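4.2 Swapping the grippers

The arms themselves were never supposed to be the interesting part of this comparison. Both sides of the bench run the same task list, take commands from the same controller, and are judged by the same person, who was Tumelo Adams for every trial reported in this section and who did not get any kinder as the week went on. What changes between conditions is the hand at the end of each arm. We tested two: the Dromeck, a parallel gripper with thick, angular fingers, and the Vumex, which is narrower and closes with less force. The makers of both describe them as suitable for household objects. Neither says whose household.

The task is table clearing. Small plates, a cup, a glass, and a spoon start in a loose group near the middle of the table, and the arms work in from opposite sides to pick up one named item at a time. A pick counts if the item leaves the table and stays in the fingers until the operator calls the end of the trial. Items that leave the table by way of the floor are scored separately (see 4.4). Each gripper was given 91 picks in total, spread over all the items, with the layout reshuffled after each pick so that neither the policy nor the operator could get comfortable. 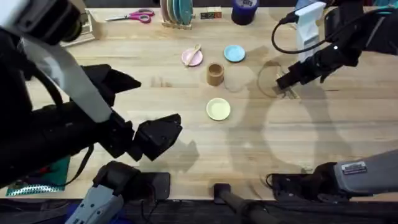 Plates were harder than we had planned for. A flat plate on a flat table offers a two-finger gripper very little to hold, and the Dromeck's fingers are thick enough that getting one of them under a rim means first persuading the rim to come up. The policy's answer was to push the plate until it ran into something, then pinch. This works well as long as there is something to run into. When the plate sat alone in open space, the same move became a slow tour of the table. The Vumex did better on lone plates, and its thinner tips account for most of the gap.

Clear objects were bad for everyone. The overhead camera sees a glass on pale wood mainly as a few bright curves, and it sees the shadow of the arm rather more clearly than that. In 20 trials the controller sent the gripper to the shadow. We tried moving the lamp, which moved the shadow, and the gripper followed it faithfully. Adding a wrist camera brought the number of wrong approaches down to around 32 percent of its earlier level, at the price of one more cable to catch on things.

The wooden cup caused no trouble with either gripper, and we mention it here mostly out of gratitude. We had included it as a hard case.

One difference we did not expect concerns how the two arms share the middle of the table. The Dromeck is bulky enough to block the overhead view of whatever it is reaching for, and of a fair amount besides. With one mounted on either side, the controller paused for a clear view in 36 picks. An earlier version of our software, Kiss, had no such pause, and anyone wondering how it got its name is referred to the Plumarholm workshop report, which has the repair costs in an appendix.

Force settings were left at the defaults for all of the trials above. Section 4.3 repeats the plate picks with the closing force reduced.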